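Search this wiki Go Advanced search

Budgeting for a tabletop robot arm
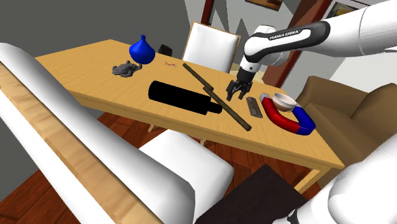

Budgeting for a tabletop robot arm is the job of working out what a small workshop, school or lab will really spend before, during and after it buys a single arm for picking things up and putting them down. I've done it twice now, once badly, and most of this article comes from those two goes (plus a lot of help from Prapai Sukprasert, who did the sums for the second one and kept every quote in a shoebox). The biggest lesson was to start with the objects and leave the catalogue shut. A rendered trial table like the one at the top, with a Franka Emika arm and its two-fingered gripper over a brown stick, a comb, a horseshoe magnet and a glossy blue vase, gives you a far better shopping list than a page of specifications, as those four things want quite different treatment from the same pair of fingers!

Contents of the budget

The arm itself is the line everyone looks at first, and in my first plan it was very nearly the only line. A fuller budget has the arm and its controller, the gripper, spare fingertips, a table or stand, a computer, cameras if you want them, guarding, delivery, training and a yearly sum for upkeep. Ask whether the gripper is in the price. With one seller it was, with another it was an extra, and I only found that out when the two quotes were side by side on the kitchen worktop.

Fingertips deserve their own line. They wear, they get swapped for odd shapes, and people drop them behind radiators. We put down 300 for the first year's tips and pads and spent nearly all of it by August, mostly on softer pads for shiny things. A comb lying flat is a good test here, by the way, because a thin object gives the fingers very little to get hold of and you may end up wanting a narrower pair.

Simulation before purchase

Trying a task in simulation first is the cheapest part of any plan, and I'd now put it before asking for quotes. You build a table, scatter some things on it, and see where the arm can reach and where it gets in its own way. Chairs are worth putting in as well. My first layout was a bare table in an endless grey room, and of course the real room had chairs, a door that opened inwards and a radiator. The arm reached everything beautifully on screen and then had to be moved to the other end of the bench.

It does cost something. Somebody has to make or find the models, and somebody has to learn the program. Sakda Phetsri, who taught me most of what I know about it, reckons the first week should go down as training and everything after that as planning, and I've kept to that split. What you can't get from it is a trustworthy answer about friction, or how a pad behaves on glaze, so keep some money back for trying the real thing.

Piled objects are the other thing to plan for. If your job has one item resting on another (a stick leaning over a cylinder, a bowl perched on something curved), say so in writing when you ask for quotes. Sellers price for neat rows unless you tell them otherwise, and sorting out a pile may mean better cameras and a good deal more setting-up time.

Comparing quotes

For the second purchase we had quotes from Omance, Musov and Benavides. They were laid out so differently that Prapai retyped all three into one sheet, with the same rows in the same order. Musov charged 1,144 for delivery and commissioning together, Omance split them over two pages, and Benavides had left commissioning out altogether and sent it on when we asked. We also had 85 for a replacement cable, which I thought was cheeky until I needed one.

Leasing

Fillia offered us a lease. It suited the year we were having, but read the part about returning the arm: ours wanted the original crate, and I had cut mine up for shelves.

Upkeep

Set a sum aside every year, even if you don't touch it. We started at 100 a month and have stayed there. It has paid for a cable, two lots of pads and a visit from an engineer who tightened the stand and drank a lot of tea.

See also: Grippers; Workbench heights; Second-hand controllers

Comments

benchmonkey: Could you add something on insurance? Ours went up when the arm arrived and it wasn't in anyone's plan.

Tilly R: The crate! Same here, except ours went on the bonfire.

oddjobs_dan: We bought the arm first and measured the door afterwards. Would recommend doing it the other way round.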